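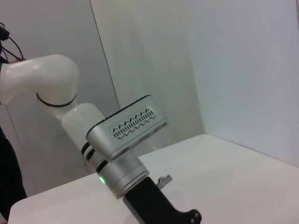

*A white robotic arm fitted with a slotted silver module.*

# The Long Life of the Bolster

Restorative yoga depends on support. A practitioner may remain in a single supported posture for 10 minutes or longer, and during that time the bolster beneath the spine or knees carries a steady load. When its filling has shifted or flattened, the body compensates, and the muscles that were meant to release begin to work again.

The Soltholm Center for Restorative Practice replaced its entire stock of bolsters last October, after a two-year review of how its existing props had performed. The center had been using 130 bolsters across four rooms, some of them purchased when it opened. Beca Jarman, who directs the center's teaching program, led the review.

"We had been buying by appearance and by price," Ms. Jarman said. "Our teachers were placing two folded blankets on top of nearly every bolster in the older rooms. At that point the bolster is no longer doing its work."

## Fillings compared

Three fillings account for most of the bolsters now sold to studios. Cotton batting is the traditional choice. It is dense, heavy, and stable, and it holds a flat surface well. It also compacts with use, and a cotton bolster that is never turned will develop a hollow along its center.

Kapok, a silky fiber taken from the seed pods of a tropical tree, is considerably lighter. It gives a softer surface that many older students prefer, and it regains some of its height when aired. Kapok should not be machine washed, as the fiber clumps when soaked.

Buckwheat hulls, long familiar in pillows and meditation cushions, are used less often in full-length bolsters. They conform closely to the body and allow air to pass. A bolster filled with them can be too heavy for some students to carry across a room, and the hulls make a faint rustling sound that teachers of silent classes have found distracting.

Soltholm settled on cotton for its large rooms and kapok for its prenatal and gentle classes. The new stock was made by Takent, a workshop in Sandutstead that sews to order and supplies each bolster with an inner case closed by a zipper. Ajith Suvarna, who manages production there, regards the inner case as the most important part of the design.

"A studio will replace the outer cover several times," Mr. Suvarna said. "If the filling sits in its own case, the cover can be laundered every week and the inside is left alone."

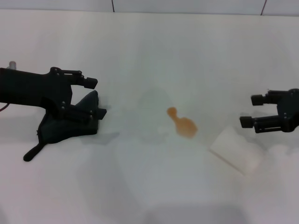
*A black robotic gripper above a white tabletop.*

## Shape and height

Round bolsters lift the chest higher and are commonly used under the knees in reclining postures. Rectangular bolsters offer a broader resting surface and do not roll, and for this reason they are usually recommended to beginners. Balakrishnan Lobo, a senior teacher at Soltholm, advises students purchasing a first bolster for the home to choose the rectangular form.

Height deserves equal attention. Mr. Lobo asks new students to lie back along the bolster with the pelvis on the floor and to notice the position of the chin. A chin that points toward the ceiling indicates that the head needs a folded blanket. Discomfort in the lower back often indicates a bolster that is too high, and a lower one should be tried before the posture is abandoned.

## Care in a shared room

The center logged 754 classes in the year following the change, and its care routine has been revised to match that level of use. Outer covers are washed in cool water and dried flat. Bolsters are turned end for end at the close of each week and stored on their sides, no more than three deep. Kapok bolsters are aired near an open window once a month, away from strong sun.

Students are also asked to place a thin cotton cloth over the upper end of the bolster before lying down. Oils from the hair and skin are the principal cause of worn covers, according to Sivaprasad Annamalai, who oversees the center's rooms and equipment. He expects well-kept cotton bolsters to serve for up to 10 years.

The retired bolsters were opened and sorted. Filling in good condition was passed to Kurup, a small upholstery school, where it is used in practice pieces. The old covers were cut down for eye pillows, which are offered in the Soltholm evening class at 7:30 p.m.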